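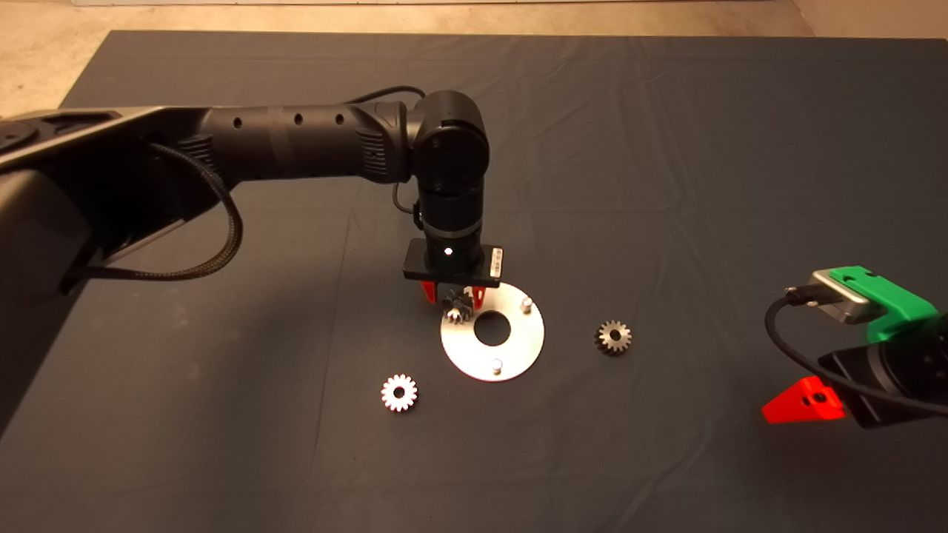
Gripper with a small metal gear over a round plate.

Crim Pro, week 3 notes: the witness on the stand
S. Kennedy

Order of a witness: direct, cross, redirect. Recross only if judge allows it.

Direct = no leading questions. Open ones. Who, where, what next. Exceptions: hostile witness, background stuff nobody disputes.

Cross = lead all you want, but stay inside the scope of direct plus credibility. (Some states go wider, check yours.)

Running problem: State v. Ahmadpour. Charge is theft by employee, $3,274 from the Flomar stockroom office. Manager Hong testifies he saw the defendant leave with an envelope. On cross he admits he was 18 feet away and the hall light was off. Impeachment? Or just perception? Be ready to argue both.

Prior inconsistent statement: commit the witness, credit teh earlier statement, confront. In that order. Dont argue with him after, save it for closing.

Reading: Kahraman handout, all of part 3. Skip the footnotes.

Due 10 July 2026: cross outline for Hong, 400 words max. Leading questions only, one fact per question.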